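Workshop tips from the Unerano Robot Club: teaching a hand to pick up cards

Posted 01/03/2018

Our club has taken on the card-sorting challenge at the Hedegaard student meet this spring, and we are having a ball with it! The task sounds like nothing at all: get a robot to pick up a small card and put it in the right slot of a divided tray. Then you try it, and a flat card becomes the slipperiest thing in the world. We've been writing our tips on the back of old parts lists, so it was high time they went up on the page for the other teams.

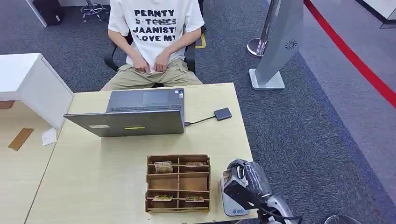
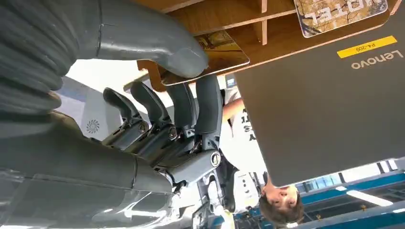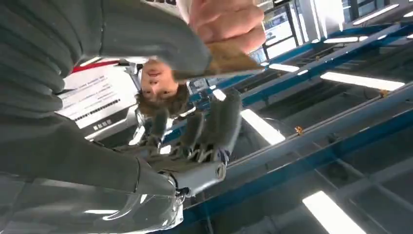
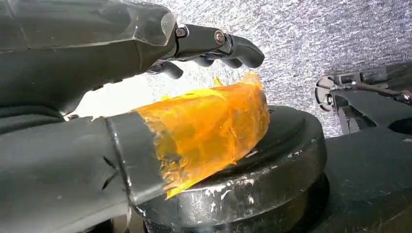
Start with the tray

Wood is great for this. It doesn't slide much on a desk, and thin boards with slots cut halfway through them lock together without any glue, so you can pull a divider out and change the layout when the robot keeps bumping it. Cut the slots a hair tight and sand them until they fit. If you glue on day one you will be making a second tray by the weekend (ask us how we know).

Leave the compartments a good bit bigger than the cards. Our first version had a snug fit that looked lovely and was hopeless, with every card landing on top of a divider. Finger room matters too: a robot finger is a lot fatter than yours.

Run a strip of non-slip shelf liner under the whole thing. Kitchen drawer liner works fine and you can cut it with scissors.

Pick better cards

Cards from an old board game beat anything you print at home. They're stiff, the corners are already rounded, and they come back from a drop without a crease. Playing cards are too bendy and too shiny. If you do have to make your own, glue the print to cereal box cardboard and press it overnight under a stack of books.

Put the pictures face up while you are still learning. A bold picture is far easier for the whole team to follow than a plain back, and you'll spot a wrong drop right away.

Wipe the cards with a barely damp cloth before a long session. Chip dust is the enemy! We now have a no-snacks rule at the desk and it has done more for our score than any clever programming.

Give the fingers some grip

Smooth fingertips and smooth cards don't get along. Things we've tried, best first:

Fingertips cut from rubber dish gloves, pulled on tight
Wide rubber bands, doubled over
A dab of poster putty, which holds beautifully and then won't let go

Change the rubber when it starts to look glossy. We keep a jar of spare tips next to the screwdrivers.

Handing over a card

Practice the handover before you try picking up from the tray. Hold the card by one end and keep it still; let the hand come to you. It's very hard not to help! Agree on one word that means stop, and make sure the person at the keyboard knows it too.

Tie back long hair, take off dangling bracelets, and push your chair in a little closer than feels natural so you aren't leaning.

Keep score on paper

We do 30 tries in a session, in batches of 5, and write down every one with a pencil. The Dradberg team told us they logged 500 before their first meet, and we were floored. We're not there yet, but we're a lot closer than we were at the start of March vacation planning.

Rest between batches. Motors get warm and so do tempers. Stostetti, our practice program, saves a log by itself now, but we still like the paper sheet for notes like "card 2 has a bent corner" or "bumped the desk again."

Next month's page will cover cable ties, and which drawer they should live in.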